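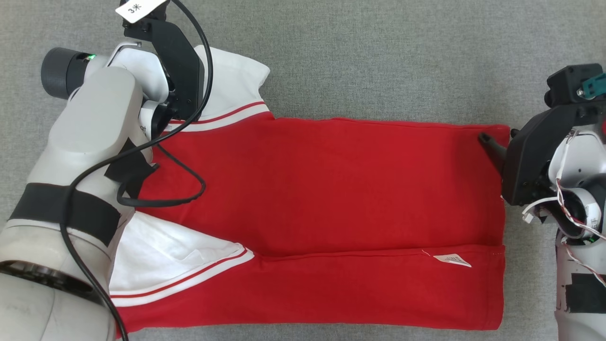

About Clistness

Welcome in! Clistness is a small club and school uniform exchange. We take in shirts, jackets, skirts, shorts and team tops that kids (and plenty of grown-ups) have finished with, we mend them and wash them and fold them properly, and then we send them out again to families who need them. We love this work. Some of us have been known to get quite worked up over a good collar.

How we started

It began with one share house on Warkis Street and a hallway full of netball gear. Three of us had children moving up an age group at the same time, and between us we had bags of tops that still had years of wear in them. We swapped what we could on the front lawn one August and put the leftovers on a table with a sign. They were gone by lunch. The next year people brought their own bags before we'd even asked, and by the year after that we'd outgrown the lawn, the hallway and the patience of the neighbours' dog.

These days we have two proper rooms on Volach Parade, up the stairs beside the bike shop, and 16 clubs and schools on our list. Last season we passed on 2,813 pieces. We had to check that number twice because we couldn't quite believe it ourselves!

What we take

Polos, rugby tops, track jackets, school dresses, sports shorts, hats if they've kept their shape. Any size, any colour, any club on the list (ring first if yours isn't on it, we're always keen to add another). Name labels can stay in, we'll unpick them. Broken zips are welcome too. We have a biscuit tin of sliders and a great fondness for getting a stuck one moving again.

We can't use socks, mouthguards or boots, though the Michalík Hall op shop on the next corner takes boots all year round.

How we fold

Folding gets its own section because it's the thing visitors ask about most. Our rooms are small and the shelves are shallow, so every piece has to end up about the width of a dinner plate. We fold on whatever is flat: the carpet, the couch, the long table if somebody has remembered to clear it.

For a polo, button it up first, lay it face down and smooth the body out from the middle with the flat of your hand. Bring one side in, lay the sleeve back along the fold, then do the same on the other side. The bottom comes up last and the collar stays on top, standing a little, so that you can read the trim from the shelf. Striped trim is a gift for sorting, by the way. Red with a white edge, navy with gold, green with nothing at all, you get to know them in a week.

Jackets are slower. The fabric is slippery and the sleeves have ideas of their own. Zip it right to the top, fold both sleeves flat across the back and work from the hem. If it springs open, start again, we all do.

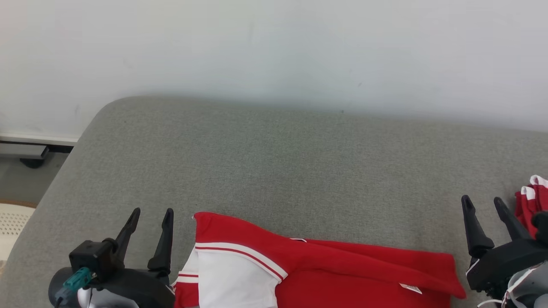
Red and white on the grey couch in the folding room.

Come and fold with us

You don't need to sew, and you don't need to know one club's colours from another's. We'll show you! Folding mornings run through the school term, from nine until we run out of things or run out of tea. Kids are welcome, and some of our fastest folders are under twelve. There's a basket of odd buttons for the little ones to sort, which keeps them happy for longer than you'd think.

If mending is more your style, take a bag home. Each one holds a handful of pieces, thread to match and a note about what's wrong with them. Bring it back whenever it's done.

What it costs

Nothing to drop off. Families choose up to five pieces a child each season and pay what suits them, and for a lot of people that's nothing, with no forms and no questions. The coins in the jar go to thread, washing powder and the power bill. Over 500 families used the exchange last year, and 280 of them brought something back in return, so the rails were nearly as full at the end of the season as they were at the start.

Finding us

Upstairs at Volach Parade, blue door, bell on the left. The stairs are steep, so if they're a bother just ring the bell and we'll bring a selection down to you. Drop-off bags can be left in the box at street level at any hour. Please tie the tops, the wind gets in.

Page last updated 9/26/26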